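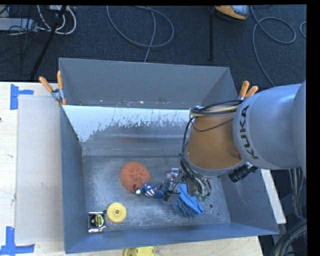 A grey metal bin on a wooden tabletop, with small objects inside.

Dradwood to get weekly small metals collection from August

Households in Dradwood will be able to leave out keys, screws, tins and other small metal items for a weekly collection starting in August, the town council has confirmed.

The service will be run by Drilero, the firm that already empties the glass banks at the Reuter Road car park. It will cover 700 homes to begin with, all of them north of the railway line. Streets to the south are due to be added once a second lorry is in use.

Each home will be sent a 12-litre tub with a lid. Tubs should be put out by 7am on the same day as the paper and card box. Larger items such as bicycle frames, radiators and garden tools will not be taken and must still go to the tip on Ukov Lane.

At present most small metal items in the town go into the general rubbish. A trial last winter in 90 homes on the Mill estate brought in 190 kilos of metal, most of it food tins, jar lids and old cutlery. The council said this was more than it had planned for, and collections were moved from once a fortnight to once a week halfway through.

Residents who took part asked for a tub that would not blow over when empty. The new one is wider at the base and has a handle on each side. Some also complained about noise early in the morning, and crews have been told not to tip the tubs before 7am.

Batteries are not part of the scheme. They can start fires when crushed and should be taken to the collection points in the library or at the Ukov Lane tip - both accept car batteries as well as the household kind. Aerosol cans will be accepted if they are completely empty. Paint tins will not, even when dry.

There is no extra charge. The council will pay Drilero a fixed sum for the first year and will receive a share of the money from any metal sold.

Leaflets with a street list will be delivered before the tubs arrive. People living in flats with shared bins will get a separate letter, as the tubs may be swapped for one large container per block. Anyone who does not want a tub can opt out using the form on the council website or at the front desk in the town hall, which is open until 4pm.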